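Thursday, August. Studio notebook, Netton book two

Got in before nine and went straight to the flat file, because I'd been lying awake over page 14. The six-panel version is dead. I laid it next to the thumbnails and the thumbnails win by a mile, so I'm going back to four panels with the tall one on the right. Gumora needs room to fall! In the six-panel draft she looked like she was stepping off a curb.

Redrew the tall panel twice. First go was too clean. Second go I inked with the old brush, the one with the split tip, and the coat came out ragged in a way I really like. Keeping it. Note for whoever does the flats: the ragged edge is on purpose, please don't close the gaps, just run the gray under them.

Cosimo Marras sent back his script notes for the Branine chapter overnight. He wants to cut the caption boxes on pages 20 and 21 and I think he's right (grumble). The captions say she's scared of her brother and the drawings already say it. The one I'm going to fight for is the last box, "The lamps in Branine went out one street at a time." It's the only place we name the town in the whole chapter, and if you skipped book one you'd be lost.

Lettering: the new font is still fighting me. The capital I with the bars is showing up in the middle of words again, so "THIS" looks like somebody hammered a nail through it. Fixed it by hand on pages 9 to 12. Have to ask Arturo Amato if he can set up the swap in the font file so I never do that again. Also his balloon tails are much better than mine – longer, with a little bend near the mouth. Copied his on page 11 and the whole conversation reads in the right order now.

Scans: went up from my usual setting and the files are huge, up to 662 MB with the layers in. The old laptop hates it. I'm going to flatten the pencils once a page is approved and keep the layered ones on the gray drive only. File names are page number first, then chapter, then the date. No more "final_final", and yes I mean me.

Print quote came in on the Morin paper. They priced 2000 copies at 80 pages plus cover. Eighty means I lose two pages of sketches at the back, or else I squeeze the recap onto the inside cover. I'd take the recap on the inside cover. Cosimo hates inside-cover recaps. We'll talk.

The Morin proof itself is lovely, by the way. Blacks are solid, no shine, and the night scenes finally look like night. The reds went a bit brown, though. Gumora's scarf on page 3 looks like gravy. Pushed the magenta up on the test strip and I'll send that one back with the quote.

Left to do on this chapter:
Page 14, ink panels 1 to 3
Page 15, perspective on the stairs is wrong, start over
Page 17, somebody forgot the scar (me)
Cover rough, try it with the tower on the left
Email Arturo about the capital I

Stopped at 6:40 with panel 1 inked and half of panel 2. Leaving the page taped to the board, so please don't move it.
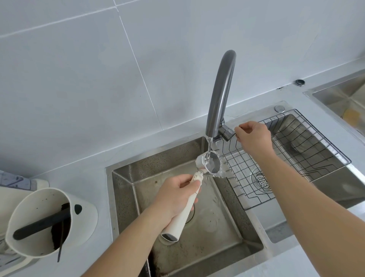

Rinsing the portafilter at the sink.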